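The Slow Business of Setting a Stone

Bench jewelers divide stone setting into families, and the family a ring belongs to says more about how it will wear than the metal or the stone does. A customer at the counter tends to ask about carat weight, then color, then price. The question of how the stone is held comes up late, if it comes up at all. It decides how often the ring will be back for repair.

Tarun Dixit has worked as a setter for most of his adult life and now runs the bench at Stetsiuk, a small trade workshop in Tustthorpe that takes in work from retail jewelers without a setter of their own. The shop handled 1170 jobs last year. Of those, 586 were repairs, and the largest single group within the repairs was worn or lifted prongs on engagement rings.

"A prong is a piece of wire bent over a rock," Dixit says. "It will wear. You plan for the wear when you make it."

Prong settings

A prong setting holds the stone at a few points along its girdle, the widest part of the cut. The setter cuts a small seat, called the bearing, into the inner face of each prong, lowers the stone until the girdle rests in the seats, then pushes the tips over the crown. The cut angle has to match the stone. If the bearing is too shallow, the stone rides high and the prong tip carries the load. If it is too deep, too much metal has been removed and the prong will bend at the cut the first time it catches on a pocket.

Dixit removes no more than a third of the prong's thickness at the bearing. Many commercial castings arrive with the seats already formed in the wax, which saves time but gives a seat sized for a nominal stone. A stone sold as 6.5 mm may measure 6.4 mm one way and 6.6 mm the other. The setter then has to open the seats unevenly, and on a thin casting there is not much to work with.

Four prongs show more of the stone and put less metal over a small diamond. Six prongs give a rounder outline and leave a margin for failure: with one prong gone, five remain and the stone normally stays put. With one of four gone, the stone can tip and fall out the same day. For stones above one carat in daily wear, Dixit steers the retail jewelers toward six, or toward four heavy double prongs.

Tip shape matters as well. Round tips, finished with a cup bur, are forgiving and easy to rebuild. Claw tips, filed to a point, look sharper in the case and are harder on knitwear. A claw tip also has less metal at its end, so it reaches the point of repair sooner.
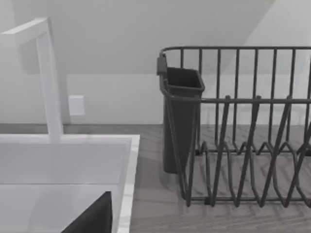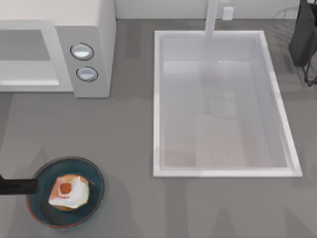 JEWELRY & WATCHES

Bezels and half bezels

A bezel is a continuous wall of metal pressed over the girdle all the way around. It is the most secure of the common settings and the one that hides the most stone. The wall is made from strip, bent and soldered to fit, or cast as part of the head. The setter works from opposite sides – north, south, east, west, then the points between – so that the stone is centered before the wall is closed completely. Going around in order, like closing a zipper, pushes the slack ahead of the tool and ends in a buckle.

The metal has a strong effect here. Fine silver and 22-karat gold move easily under a hand pusher. 14-karat white gold alloyed with nickel is springy and will return slightly after each push, so most shops close it with a hammer handpiece. Platinum stays where it is put but drags on tools and takes longer to polish. Dixit allows twice the time for a platinum bezel compared with the same job in yellow gold.

Corners are the weak point. A square or marquise stone in a bezel has sharp tips that cannot take pressure. The setter relieves the metal behind each corner with a small bur, so that nothing touches the tip itself, and closes the straight sides first. Emeralds are worse again, as many are fractured internally. The shop asks the retail jeweler to sign for the risk before any emerald goes on the bench.

Pave and channel work

Pave means many small stones set close together, each held by beads of metal raised from the surface between them. The work has changed more than any other part of the trade in the last generation. The microscope arrived, then the pneumatic graver, and stones under 1.3 mm became normal on pieces at middle prices.

A pave band is laid out with dividers, drilled, and seated stone by stone. The beads are raised with a graver and rounded with a beading tool. A full eternity band in small melee can hold a setter in the chair for two days. Cast pave, in which the beads are already present in the wax, cuts this to a few hours. The beads on cast work are softer and more even in appearance, and in Dixit's view they fail earlier, particularly along the bottom of the shank where the ring meets a steering wheel or a railing.

He charges by the stone for replacement. The smaller the stone, the less sense the economics make: the diamond is a minor part of the bill and the labor is nearly all of it. A ring that sold for $700 with fifty or sixty accent stones can use up half its price in two visits.

Channel setting places the stones in a row between two walls, with no metal between one stone and the next. It gives a smooth surface that does not snag. It also makes resizing difficult, as bending the shank changes the curve of the channel, and the stones either loosen or crush against each other. Anyone buying a channel-set band should have the finger measured more than once, at different times of day. Fingers are usually smaller in the morning and in cold weather.

Tension settings

A tension setting grips the stone between the two ends of a sprung shank, with no prongs visible. The shank must be work-hardened or made from an alloy that can be heat treated, and the stone must be hard enough to stand the load. Diamond, sapphire and ruby qualify. Opal, tanzanite and emerald do not.

Stetsiuk does not make them and will not size them. They go back to the maker. What the retail trade calls a tension-style ring is a different thing, with a hidden bar or bridge under the stone joining the two sides of the shank. Those can be worked on normally, within a size or so.

What the bench sees

Most of the repair envelopes at Stetsiuk come from Tramow and Fikley, two retail jewelers in the county with opposite habits. Tramow checks every ring it cleans under a loupe and sends prongs for retipping while there is still metal to build on. Fikley sends rings when the customer complains. The cost difference is easy to see in the ledger. A retip on four prongs is an ordinary job. A new head with the stone reset comes to $300 on a plain 14-karat solitaire, and that figure assumes the stone was not lost.

Retipping itself is simple on diamond, which tolerates the torch if it is clean and coated with boric acid first. Other stones have to come out, or the work goes to a laser welder, which puts heat into a spot smaller than a pinhead. The laser has spared a good many sapphires and opals. It does not suit every repair. Laser-built tips can be brittle in some white golds, and Dixit still prefers a soldered tip where the stone allows one.

White gold brings its own errand. Most of it is rhodium plated, and the plating wears through at the back of the shank first. Owners read the warmer color beneath as a fault in the gold. Replating is cheap, but the ring must be polished before it goes into the bath, and each polish takes a little more off the prongs. Dixit suggests leaving the plating alone until it bothers the owner.

Checking at home

The owner can do a fair amount without tools. Hold the ring close to the ear and tap it lightly with a fingernail. A loose stone will often click. Draw the ring across a piece of nylon stocking; a lifted prong will pull a thread. Look at the head from the side. Every tip should lie flat against the crown, with no gap of light between metal and stone.

Warm water, dish soap and a soft toothbrush will handle ordinary dirt on diamond and sapphire. Close the drain first. Ultrasonic cleaners shake loose whatever is already loose, so a ring with pave should be checked before it goes in one. Pearls, opals and emeralds should stay out of them entirely.

The Stetsiuk counter is open to the public on Saturday mornings only, for inspection and estimates. Rings left then go into the following week's work, behind the trade envelopes.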